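House rules for picking cells: cable dressing, pendants, bin resets. What do you all actually enforce?

Posted in: Cells, Guarding and Good Practice

wristflick
Friday, 7.40am

Morning all! We've just been given the go-ahead to write proper house rules for our bin-picking cells at Tridiso and I'm far too excited about it. Up to now we've had a laminated sheet that says "be careful" in four different ways, and a very good risk assessment which lives in a folder. What I want is a single page a new starter can read before their first shift and still remember at lunch.

My first go:

1. Pendant goes back on its hook before anyone steps away.
2. No hands in the bin unless the cell is stopped and the person going in has the key in their pocket.
3. Cables along the arm get looked at before the first run of the day. Ties, loops, connectors, nothing rubbing.
4. Bin clamped or located, never just "sitting there".
5. Reduced speed for the first 3 picks after any change to the gripper, the bin or the program.
6. Write it down.

Tear it to bits please.

Ott_Adomaitis
8.05am

Good list, and I'm glad somebody is doing this. I'd swap 1 and 2. Hands in the bin is the one that hurts people, so it goes at the top and in bigger letters.

On 5, is that 3 picks or 3 good picks? We had a long argument about that at Venckus. If the second one drops, do you start again? We say yes, back to the beginning. The lads on nights said it was fussy until we explained that it takes less time than making a brew.

wristflick

Three good ones in a row, yes, I'll put that in. And swapping 1 and 2, done!

gantrygoose
8.31am

Sorry to be the grump, but rule 1 is wrong for us. If you're teaching points all morning the pendant is in your hand, then on the bench, then in your hand again. Send people off to a hook every time and they'll ignore the hook, and after that they'll ignore the rest of the page. Ours says "pendant somewhere flat, lead out of the walkway and out of the arm's reach". People really do it.

wristflick

Hmm. What about the arm's reach when the lead is long? Ours will happily snake back towards the base if you let it.

gantrygoose

Then it isn't out of the arm's reach, is it? :) Mark the reach on the floor with tape. Five minutes and a roll of yellow.

Vittoria Marino
9.12am

Can I put in a word for rule 3, because it's my favourite subject and I never get asked. (Fourteen years of hanging hoses and wires off robot arms and I still love it.)

"Looked at" is too soft. A new person will look at a cable and see a cable. Tell them what they're looking for. Ours goes:

- Send the wrist slowly to both ends of its turn and watch the loop. It should open and close without going tight and without catching on anything.
- Ties hold the bundle together. They don't strangle it. If you can't turn the tie with a finger it's too tight, snip it and do another.
- Tie on the straight runs and leave the bend free to move.
- Tails trimmed flush. A cut tie left at an angle will open up the back of your hand.
- Connectors at the wrist get a gentle push, never a tug.

Then there's the size of the loop. Too small and it pulls at the connectors, too big and it finds the rim of the bin. I like to set it with the arm at its lowest pick in the corner furthest from the base, because that's where you get caught out.

torque_and_biscuits
9.20am

Agree with nearly all of that, but I'd never leave an external loop at the wrist on a picking job. Put it through a proper dress pack or down the inside if the arm allows. An open loop over a bin is asking for it.

Vittoria Marino

For production I'm with you. For a trial cell where the gripper changes every other day I'd be taking the pack apart constantly, and a cable that's constantly being unpacked gets hurt as well. Open loop, checked daily, low speed. I'll stand by that.

torque_and_biscuits

Where does a trial cell stop being a trial cell, though? I've seen "temporary" wiring get a birthday card.

Ott_Adomaitis
9.48am

We put a number on it. Anything past 200 running hours gets permanent dressing or it gets switched off. It's a made-up number, I'll freely admit it, but having one ended the argument.

Vittoria Marino

Oh I like that! Stealing it.

shelfwise
10.15am

New here, hello. I do the software side, so forgive a daft question. Does anyone have rules about what goes IN the bin? We run tests with blocks and half our trouble is that people tidy them. Somebody lines them all up nicely, the picking goes beautifully, everyone cheers, and then it falls over the next day with a proper jumble.

gantrygoose

Not daft at all. Tip them from a tub, don't place them by hand. And write down which parts went in.

wristflick

Rule 7! Brilliant.

Tanach
10.52am

This is my whole life at the moment so here comes a long one. We're doing a picking trial with long coloured blocks in a deep grey bin, KUKA arm, small metal gripper, and our page of rules has grown out of things going slightly wrong.

Lighting is on it, for a start. Same lamps, same blinds, every run. Even dull grey bins throw back light you didn't ask for.

Blocks touching each other must be left as they fall. The urge to nudge two of them apart is enormous (I have it every single day) and it ruins the test, because those are the very picks you need to learn from.

Clamp whatever the bin is standing on or against. Boards shift. Mark the bin corners with tape as well, so you can see at a glance if it's been knocked.

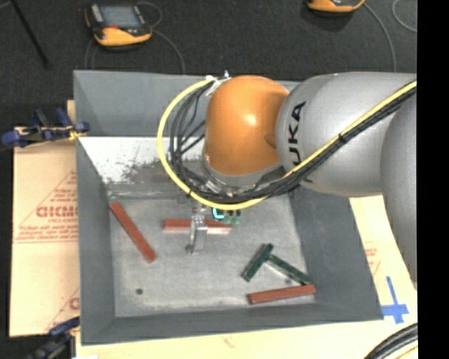
Next on our page is the near-wall rule. If a block ends up hard against a sloping side, the gripper goes in slower and from higher up, and a person watches that pick with a hand on the stop. We had too many fingertips meeting too many walls. The slower approach costs us hardly anything and I sleep better.

The last one is the log. Every failed pick gets a line: which block, where it was lying, what we think happened. We're at line 428 and it's the most useful thing in the building. I read bits of it out at tea break. They put up with me.

shelfwise

This is fantastic, thank you. Do you log the good ones too?

Tanach

Automatically, yes, just a count and a time. The handwritten lines are only for failures. Otherwise people stop writing.

torque_and_biscuits
11.30am

I'd push back on having someone watch with a hand on the stop. A person with a hand on a button isn't a safeguard. They get bored, they look at their phone. If the near-wall pick is risky enough to need watching, fix the approach or put in force limits.

Tanach

Fair point, and I should have been clearer. It's there to save the gripper. People are kept safe by the fence and the key, same as always, and the watching doesn't replace any of that.

torque_and_biscuits

Then I'd write exactly that on the page, because a new starter will mix the two up.

wristflick

Oh, that's a really good one. Two halves to the page, then? "Rules that keep you in one piece" and "rules that keep the kit in one piece". The first half has no exceptions. The second half you can argue about over a cuppa.

Ott_Adomaitis

Yes. Do that. And don't let anything wander from the top half to the bottom one without a signature.

gantrygoose
12.10pm

I still say no hook.

wristflick

Noted, goose! It's now "flat surface, lead out of reach of the arm, reach marked on the floor". You win that one.

Vittoria Marino
12.26pm

Please add who checks the checker. At Prestus the daily cable check was ticked for a whole August in the same pen with the same slant. Swap the name each week.

wristflick

Going in. I'll type this up over the weekend and post the second draft under this one. If anybody has a good line on gripper changes (who signs, what gets re-tested) please put it here before then, I've got half a page to fill and a lot of enthusiasm.

shelfwise

Re-run your last ten failures from the log after every gripper change. Worked for us on the old cell, and it gives the log something to do.

Tanach

Adding that to ours this afternoon.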